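June, late evening, kitchen table

My tea has gone cold twice already, so I had better get this down before I give up and go to bed. I promised myself after the spring that I would write more about work and less about the leaking gutter, and today gave me plenty. We talked half the day about whether a machine can be trusted with the fiddly jobs yet, the ones that fill up my mornings at the bench in Skastcombe, and I still haven't made up my mind.

It was Leandro Tejada who got me going. He thinks computer repair will go to the machines long before housework does, and he says it with such cheer that you nearly forget he is talking about your living. His reasoning is that a desktop tower is a tidy sort of place. The slots are where the drawing says they are, the parts come in known sizes, and you can print a plate with a pocket for each one and bolt it next to the job. A kitchen is never like that (mine certainly isn't – tonight there is a colander in the bread bin and I put it there myself).

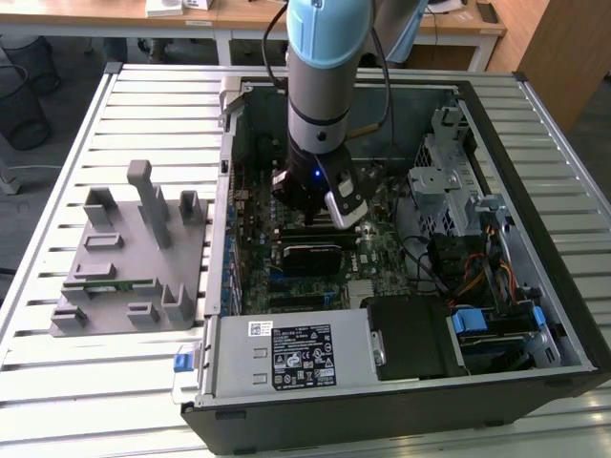 *Arm down by the memory slots, card still in the middle of the board.*

I do see his point, and I told him so. But I have put in and pulled out more memory than I could ever tally, and what I know about it lives in my thumbs. You press one end and feel the clip take it, then you press the other, and if it feels mushy you stop and look. I once leaned too hard on a stick in a customer's machine in my first year and I can still hear the noise it made. Vega Echevarría says a force sensor will feel that sooner than I would, and she may well be right, she usually is. She also says a sensor has no first year to be ashamed of, and I thought about that all the way home on the bus.

We have 356 old office towers stacked up waiting to be stripped, and I was the one who had to write the number on the board, so I am not against help! If something could take out the memory and the processors and lay them neatly in their places, I would happily spend my day on the odd ones, the machines with a coffee spill or a screw somebody glued in. Gullura want the sorted parts by the end of summer and they pay by the piece. Over 200 of the towers haven't even been opened.

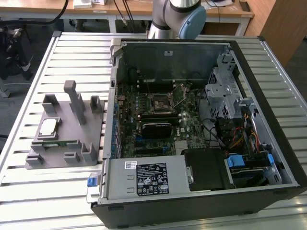
*Socket open, processor sitting in its pocket on the tray.*

The processor is the one that makes me hold my breath, even now. The lever is nothing, a child could work the lever. It's the lifting straight up, and then the setting down again without a slide or a tilt, because the contacts in there are so fine that you can spoil a board with one careless fingertip. I asked Leandro whether he would let an arm do it on his own computer at home, the one with his daughter's drawings on it. He went quiet and said he would let it do the second one. I laughed so much I had to sit down.

After lunch (cheese and pickle, and the last of Vega's plums) we got onto the household side of things. Vega has been following a project called Hando, which is meant to manage laundry one day, and she is much less hopeful about it than she was in the winter. A shirt is never the same shape twice, she says. I said neither is a cable, and we were off again for another hour.
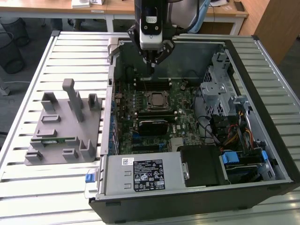 *Thin tool over the board, power cables bunched at the right as ever.*

Those cables are what I would put to anyone who says the bench is nearly solved. Every tower on our list has come off some line the same as its neighbor, and still the red and yellow wires lie differently in each one, because some person tucked them there in a hurry years ago. I move them aside with the back of my hand without noticing. Vega noticed me doing it today and made me do it again slowly, and I couldn't! I had to look away and chat about the weather before my hand would remember.

She wants me to write out everything my hands do, step by step, in the blue Pastor notebook she gave me. I have filled 11 pages and I have only reached the side panel.

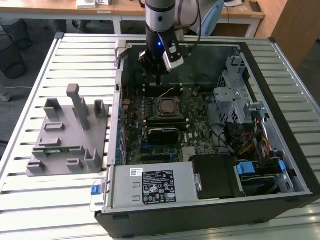 My own feeling, if I am made to have one before bed, is that the machines will get the middle of the job first and leave us both ends for a good while. Somebody still has to carry the tower in, open it, lay it on its side and decide it is worth the trouble. But that middle part is real work, and I shouldn't be snooty about it. With the side off and the socket empty, and the gripper hanging right over the memory slots, I can picture a morning of that going along while I get on with something else. I would want to be in the room, though, at least until I had stopped listening out for that noise.

Leandro asked what I would do with the spare time and I said the kitchen floor, and he said there you are then, that's the job to automate. I have no answer to him there. I mopped it tonight out of spite and missed the bit behind the door.

Must remember to take the plum bowl back to Vega, and to ask Gullura whether they want the heat sinks too.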